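Ramska wet bench notebook - shared pages
Home | Notebooks | Bench log | Stores | Search
2 comments | 0 shares

6/6/23 - white table, trays and orange stock
Entry by Lucie Lévesque. Rosaire and Benedek also at the table for part of it.

Carrying on from the March pages. Wanted to get the clear trays and lids sorted into what we keep and what goes back to Girard, and get the orange dye stock out of the tall bottles before it goes off. Colleen needs bench space for the Huvbridge samples so the table has to be clear by tonight. 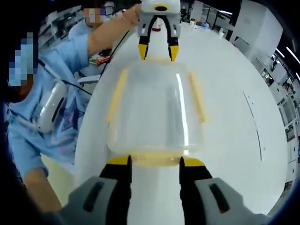
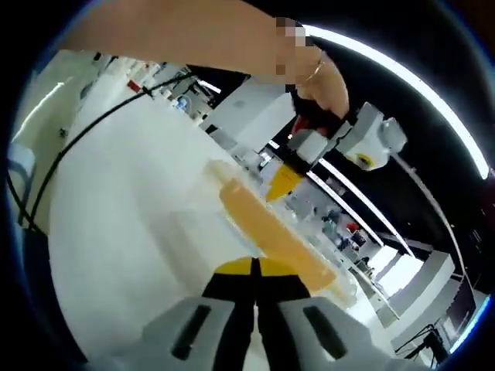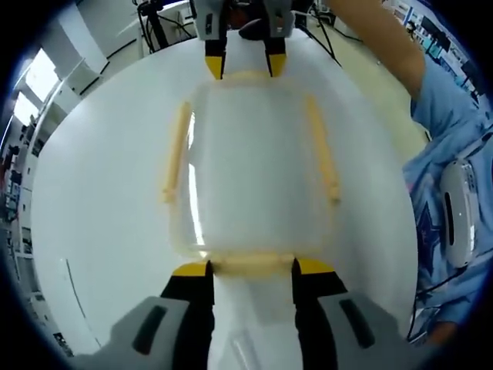

TRAYS AND LIDS

Batch is 3194 on the delivery note. 42 pieces in the box, which matches the order.

Sorted by feel and by holding each one up to the overhead lights. The glare makes small scratches hard to see straight on, so tip the piece until the streak moves off the part you are looking at. Hairline marks on the flat don't matter for us. Marks in the corners do, that is where the old lot split.

Lifted by both short ends the clear trays stay flat. Lifted by one end they bow a little in the middle. With liquid in I would want two people, or one person and a trolley. Tried it with a dry tray and 554 g of steel washers spread over the bottom: fine with two people, not nice with one. Benedek thinks a tray with a deeper wall would fix this. Possibly, but they don't stack as well and the shelf over the sink is already tight.

Lids with the yellow rim: keep. They go on easily and come off without a fight. Wipe the inside of the rim as well as the outside, dust sits in the fold and then drops into whatever is under it. The plain lids from the older box don't fit these trays. I have put them in a bag marked AMOW OLD and left it by the door. Please don't put them back on the shelf.

Rejects: two, both with a crack starting at a corner. Back in the Girard box with a note.

ORANGE STOCK

Moved from the tall bottles into small tubes with the yellow tips. Notes for whoever does the next lot:

- Rinse the tip once in the stock before the first draw. The first volume reads low otherwise.
- Keep the tip just under the surface. Going deep leaves drops up the outside and they end up on the table.
- Draw slowly near the bottom or you pull air.
- New tip for each bottle, even though it is all the same stock. Bottle 2 looked slightly darker to me and I don't want them mixed until Lahcen has run it.
- Cap straight away. It stains the white top if left, and the stain needs ethanol and a lot of rubbing.

Final count of tubes is on the freezer sheet, not here. Label side facing out please.

TABLE

Round table is good for this because you can work from opposite sides and pass things across. It fills up fast though. Cables want to run off the far side - I kept moving one out from under my elbow. Rosaire has some clips that might do.

Wiped down with water, then ethanol, then dry.

TO DO
- Ask Girard for replacements for the two cracked ones
- Lahcen to check bottle 2 against bottle 1
- More yellow tips, we are on the last rack
- Cable clips (Rosaire)
- Find out who has the good marker

Comments (2)

Colleen Caron
Table is fine for the Huvbridge samples, thanks. Can I have six of the trays with lids?

Lucie Lévesque
Yes, take them from the top of the pile. Write it on the stores sheet.

Back to top | Contact the bench team | Ramska internal pages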